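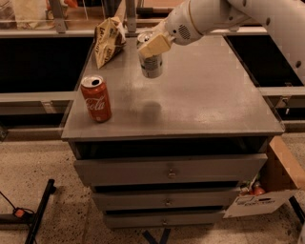
Good news if you've been waiting on Urkness, the little kart racer from Jiverness: the open beta starts Saturday, and it's coming to PC and consoles at the same time! Studio lead Viera Machala told me there'll be 515 spots on day one, then another 1,000 once the servers settle down. I'll be up way too late with it, a silver can with a pull tab on top within reach, same as every beta weekend.

The beta has 3 tracks (I'm most excited for Jirkberg, the snowy one with the awful hairpins) and four-player split screen, which I've been begging for forever. No word on a price yet. Sign-ups are open on the Jiverness site now, so go grab a spot before I tell my whole league.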